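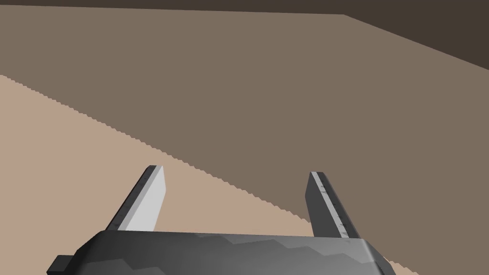
Projets > Crochet > Kesteo > LISEZMOI

Kesteo, c'est ma collection de grilles de crochet remises au propre : 442 motifs de napperons, bordures et carrés, recopiés depuis des cahiers de famille et des feuilles volantes chinées un peu partout, puis tapés en texte brut pour qu'on puisse les ouvrir n'importe où. Chaque point a son petit signe au clavier, et le plus utilisé de tous, l'augmentation, c'est le V. Attention, dans mes grilles je parle du V large, celui qui saute des mailles : pensez aux deux doigts de la pince grise, bien écartés avec un grand vide au milieu, et vous l'aurez en tête pour toujours. Le V serré, lui, s'écrit en minuscule (je sais, j'aurais pu choisir une autre lettre, mais j'avais déjà tapé la moitié des fichiers !).

Ce qu'il y a dans le dossier

Un fichier par motif, rangé dans napperons, bordures ou carres (sans accent, mon vieux logiciel n'aimait pas ça). En tête de fichier : le nom du motif, le crochet conseillé, le nombre de rangs, et l'origine quand je la connais. Ensuite la grille, un rang par ligne, à lire de bas en haut pour les bordures et du centre vers l'extérieur pour les napperons. 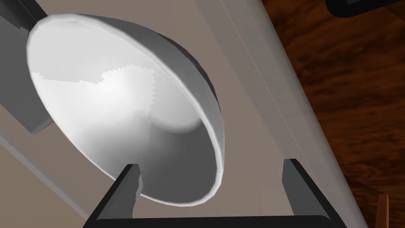
Par Oleksandra Pavliuk | Relecture des grilles : Leonie Hollmann | Version 2, août

Les changements de cette version : j'ai refait toutes les bordures en coquilles, où il manquait une maille en l'air au retour, et Leonie a repris les napperons ronds un par un, crochet en main. Elle en a trouvé 6 qui gondolaient dès le cinquième rang ! Ils sont corrigés, sauf Jidard, que je laisse dans un dossier à part en attendant de comprendre où ça coince. Si vous avez une idée, écrivez-moi, je suis preneuse.

Pour le fil, je crochète presque tout en coton fin, et un napperon moyen me prend à peu près 5 soirées. Avec un fil plus gros, les motifs passent très bien aussi, il faut juste supprimer le picot final, qui devient pataud. J'ai mis une note dans les fichiers concernés.

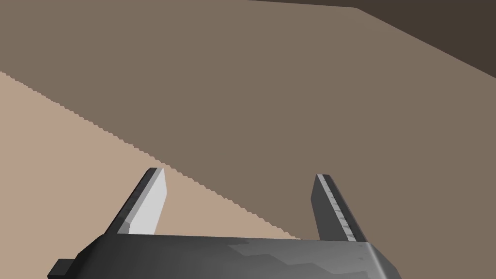
Même remarque pour les laines mélangées : les carrés s'en accommodent, les bordures beaucoup moins, elles tirent après le blocage. Skamach (un grand carré à feuilles, mon préféré) est le seul que j'aie vraiment testé en laine, et il en sort tout moelleux.

Droits d'usage

Crochetez, offrez, vendez vos ouvrages, ça me fait plaisir ! Par contre, ne revendez pas les fichiers, et gardez la ligne d'origine si vous les partagez. Pour signaler une erreur, donnez le nom du motif et le numéro du rang, je corrige en général le soir même.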